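4. Recording your first demo in the Lubis practice room

I always start people on the wrist view, even though it feels odd at first.

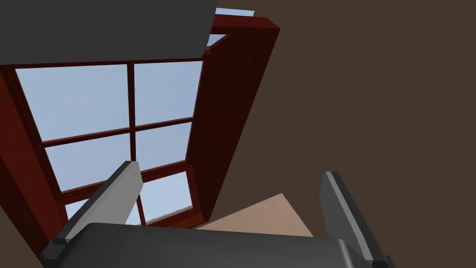
1. Open Lubis and wait for the arm to finish homing.
2. Squeeze the hand controller gently, then let go. The fingers should follow your grip.
3. Press Record and move at your normal speed - my own demos run to nearly 40 seconds each.
4. Press Stop before you put the controller down!

Note: Zsófia Kozma recentres between takes and I've picked up the habit too.

Caution: saving stops at 1,000 demos per folder.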